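Silent Retreat and Daily Practice: A Study of Contemplative Groups in Skirkholm

Student project report, Department of Religion and Society, Holroyd College
Supervisor: Jarmila Doležal

Last updated: March

1. Purpose of the study

This report examines how people who attend a silent retreat carry its practices into ordinary life. The project was limited to the town of Skirkholm, where three groups offer silent meditation to the public: a Christian contemplative circle, a Buddhist sitting group and the Gudex Meeting, which belongs to no single tradition. All three use the retreat house at Grultano, although they book it separately and follow different timetables.

Earlier student projects at the college looked at why people first attend. The present study begins at the point where the retreat ends.

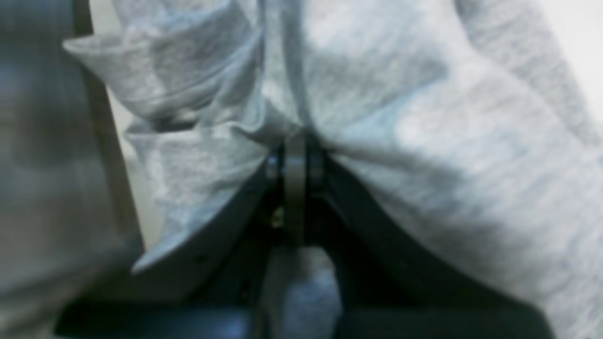

What is meant by a silent retreat in this report?
A stay of at least one night during which those attending agree not to speak, apart from set times with a teacher or guide. Day events were left out, as were retreats with spoken group work in the evening.

2. Method

A written survey was sent to 806 people on the mailing lists of the three groups. Replies were received from 268 of them. The survey asked about the length of the last retreat attended, the form of practice taught there, and whether the person had kept up any part of it at home. Space was left for comments, and many of those who replied used both sides of the sheet.

The word "prayer" caused some difficulty. Members of the Buddhist group did not generally use it of their own practice, while several members of the Christian circle objected to "meditation" standing alone. The final version used "silent practice" throughout – a compromise accepted by all three groups.

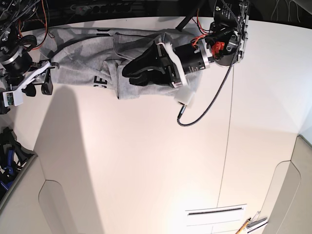 The wording did have a cost. A few people wrote that they were unsure whether reading a psalm slowly, or walking without talking, should count. These replies were kept in the study and coded according to the person's own view of the matter. Where no view was given, the reply was marked as unclear and left out of the comparison between groups.

3. Findings

Most of those who replied had kept some form of practice, usually shorter than the one they had been taught. Early morning was the time most often named. Members of the Gudex Meeting were the most likely to have changed the practice to suit themselves, by adding music or by sitting outdoors. Members of the Christian circle tended to keep the form but practise it less often.

Comments on difficulty were similar in all groups. Tiredness, family duties and the lack of a quiet room appeared again and again. Several people described the first week at home as harder than the retreat itself. One wrote that she had "missed the bell more than the silence", and others also mentioned the bell at Grultano, which is rung by hand before each sitting.

Differences of belief had less bearing on the results than had been expected. Regular contact with other members – a weekly sitting, a shared meal, a telephone call – was more closely linked with continued practice than any stated belief.
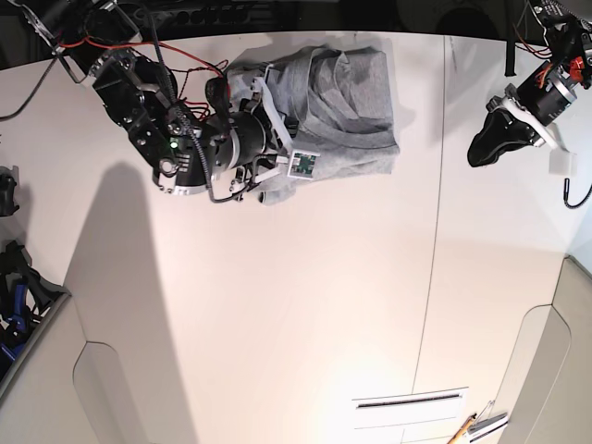

4. Limits of the study

Those who had given up silent practice may have been less willing to reply. The survey also relied on memory, and some of the retreats described had taken place many years before. No attempt was made to judge the depth or quality of anyone's practice.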